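Tuesday, up before seven

Didn't sleep much, so I may as well write this down while the kettle's on. Viorica Stoyanova rang last night to say she's giving up on accumulators for good, which she also said in March, and then she told me all about the one she'd placed ten minutes earlier. Five legs, mostly away wins! I did say.

My own week at the races was a bit better. Claltberg ran a lovely race in the second and got me a place, and I'd have had the forecast too if Erel hadn't stopped to look at the scenery three fences out. I put on 40 in total and came home with a little more than that, so lunch was nearly free (the sandwiches there are a scandal, by the way).

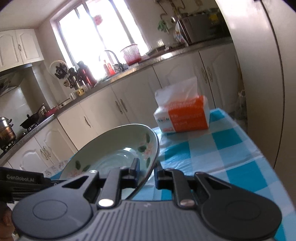 What I'm changing from now on

No more each-way bets on short-priced favourites. I worked it out properly on the back of the racecard and the place part hardly pays a thing at those odds. I've been doing it for years – daft.

Also no more chasing in the last race. My limit is 100 for the month and it's written inside the cupboard door where I can't miss it. Preben Grímsdóttir thinks limits are for other people, but Preben also backed Pavlović each way in a field of four, with no place terms on offer, and argued with the man at the window over it.

Pledico goes again next Saturday if the ground stays soft. I like her a lot. Will ring Viorica after work and see if she wants to share the petrol.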